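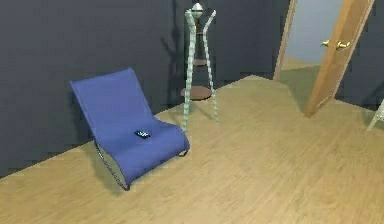
# Can a Robot Find the Remote?

People who sell robots like to say that a helper for every home is nearly ready. They have been saying it for a long time, so it's fair to ask some hard questions first.

At the Clirinstead workshop, a shared space with workbenches and too few chairs, we are building a small robot called Bolter. Its job sounds easy. Roll up to a chair, pick up whatever was left on the seat, and bring it back.

You could do that while humming a song. Bolter can't do it yet.

## Practice in a pretend room

Before Bolter drives anywhere real, its program practices inside a computer. This is called a **simulation**. It works a bit like a video game, except that the player is the robot's program.

Our pretend room has a wooden floor, dark gray walls and an open door. There's a blue rocking chair with a small dark thing lying on the seat. Is it a phone? Is it a remote? Bolter doesn't need to know. It needs to know where the thing is and how to grab it.

Crashing is free in there. If Bolter drives into the coat stand, we press reset. A real coat stand would hit the floor, and we'd have to say sorry.

## Why a chair is tricky

A table is flat and mostly stays put. The seat of this chair dips down and curls up again at the front, so the arm has to reach over the lip. Real rocking chairs also rock - push one with a clumsy gripper and the target moves.

Color matters too. A dark object on blue cloth is easy enough to spot. Put the same object on a black cushion and a camera may miss it.

## So, does it work?

In our last test we ran the pretend pickup 80 times. Bolter got the object 18 times. We don't call that "nearly ready."

Then we tried a real chair in the workshop, 7 times. It worked once. Pretend cloth doesn't wrinkle the way real cloth does, and pretend wheels never pick up hair from the floor.

## Questions to ask about any robot video

- How many tries did it take?
- Was a person steering?
- Has the video been sped up?
- What happens if you move the chair?

We'll test Bolter again in November, with softer fingers and cleaner wheels.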